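Plant on my desk going brown and crispy, is it dead?

Asked by Maribel Huaranga in Houseplants
392 views — 2 answers

Got two plants, same table, same brick wall behind. One is fine. The other one, the feathery one, went rust brown since November. I water both on the same day, one cup each. No idea what kind it is, tag is long gone.

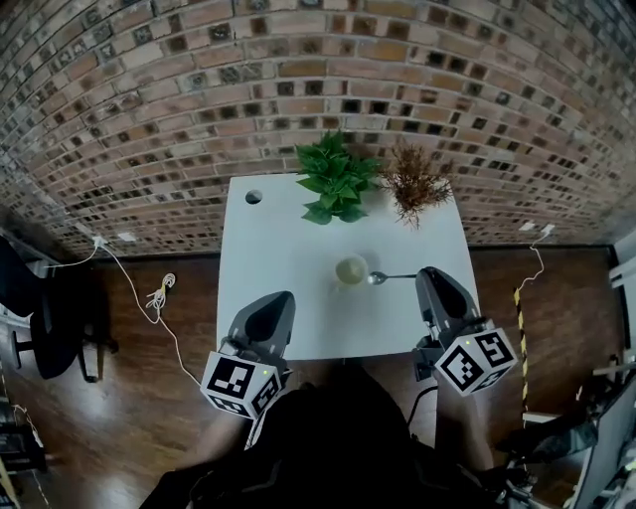 The two plants, brown one on the right.

Do I toss it or cut it back? Heater runs all day if that matters.

Fredy Arboleda
6 votes
Scratch a stem w/ your fingernail. Green under there = alive. Brown and snaps — gone. Check a few, down low too, not just the tips. If its alive trim the dead stuff and move it away from the heater. 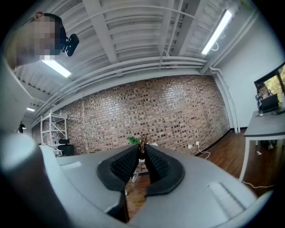 Then stick a finger in the soil before you water, dont go by the calender. Mine looked awful all winter and came back.

Kumaresan Poduval
1 vote
could be a dried one, like they sell for decoration?? my sister watered one of those for over a year. otherwise what Fredy said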